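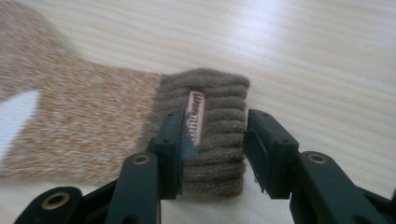 Plemberg shoppers will be able to buy socks with a "two-year no-hole promise" starting in November, when the knitwear firm Oken opens a counter inside the Radu department store. The company says any pair that wears through in that time will be replaced free. It has not said much else. The promise covers "normal household use," a phrase the four-page terms never define, and it leaves out the cuff, the part where the knitting changes to ribbing, as it does where a flecked tan-brown section gives way to a darker grayish-brown top. Anyone whose cuffs go slack before the heel wears out will get nothing.

Oken announced the plan on Wednesday at its office in Udska. A pair will cost $23, several times what the market stalls behind the Plemberg bus station charge for plain wool blend.

Heidrun Danzer, the firm's head of sales, said the price was fair for socks that "may be the last ones you buy for a long while." Asked how long, she said two years. Asked what happens after that, she said many customers would "be pleasantly surprised."

The promise rests on a wear trial the company ran last winter with 180 people. According to a one-page summary handed out to reporters, "the great majority" finished the trial without a hole. The summary does not say how many that was, how often the socks were worn, or whether anyone dropped out. The trial lasted one winter. Danzer said the full results would not be released because they contained details of the yarn.

Satish Kaimal, who taught textile testing in Udska before he retired, read the summary at this newspaper's request and was not impressed.

"You can wear a sock on Sundays and it will last until your grandchildren are grown," he said. "I want to know about the man who walks to work in it. Is he in there? I can't tell from this."

Kaimal said heels and toes usually go first, and that adding nylon in those spots does help. Plenty of cheaper makers have done it for decades. He said he saw no sign that Oken was doing anything different, though he allowed that he could not rule it out on the strength of one sheet of paper.

Returning a worn-out pair may take some patience. Under the terms, customers must keep the original receipt and the paper band, wash the socks before bringing them in, and hand over both socks even if only one has failed. Replacements are given in whatever color is in stock. The new pair does not come with a new promise. It carries only what is left of the old one, so a sock swapped in month 20 is covered for four months.

Junaid Hayat, the floor manager at Radu, said the store would take returns at the counter but that Oken would decide each claim. He expects decisions within ten days. The store has ordered 200 pairs to begin with, he said, and will look at sales after the holidays before it orders more.

A similar offer was tried in Plemberg before. A hosiery shop on the old tram street sold stockings with a lifetime guarantee and closed before most of its customers had a chance to use it. Rajkumari Rathore, who bought six pairs there, still has the guarantee cards in a kitchen drawer.

"Whose lifetime, that's what I should have asked," she said. She does not plan to visit the new counter. She darns.

Zulema Cáceres of the Plemberg consumer advice office said her staff had asked Oken to explain "normal household use" in plain terms and to print the cuff exclusion on the band, where buyers can read it before they pay. The company replied that it would consider the request. As of Wednesday evening, the version of the terms on its website had not changed.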